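How to Name Your Home Wi-Fi Network (and Then Live With It)

Your router came with a name like Skilon-3008, which tells the whole street what you bought and nothing about which floor it's on. Changing it takes 12 minutes, most of them spent hunting for the password on the sticker.

Step 1. Find the sticker. It's on the underside, in gray type on slightly lighter gray. Write down the admin address and the password before you put the router back.

Step 2. Type the address into a browser. Your browser will warn you that the page isn't private. Carry on. 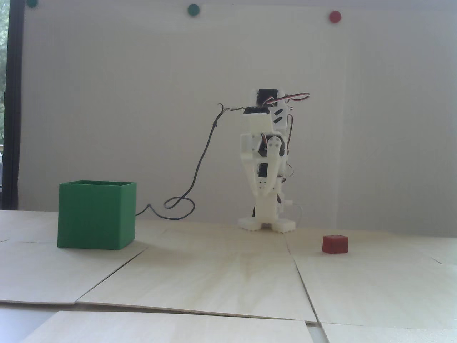

Step 3. Look for Wireless, Wi-Fi or, on the older Jistel models, Advanced – where Jistel keeps everything simple. The field you want is called SSID.

Step 4. Pick a name. Keep it short and skip the apostrophes, which some printers take personally. Leave out your apartment number too. Mine was Treltinwood for years, after a street I no longer live on.

Step 5. Save, and wait for the router to restart. Everything in the house will now be offline, and you'll hear about it.
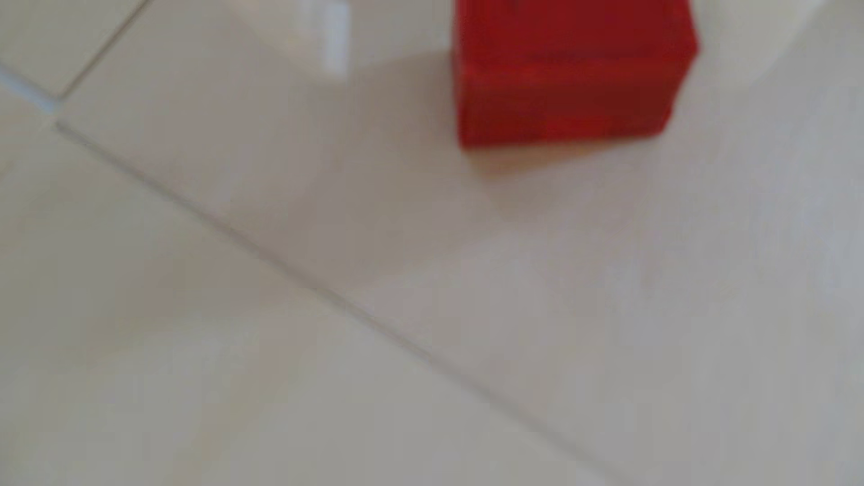

A red cube on the tiles.

Step 6. Reconnect your devices. I had 6 on my list and forgot the thermostat. If you keep the old password along with the new name, you'll still have to type it in on each one, so this is a good moment to choose a better password.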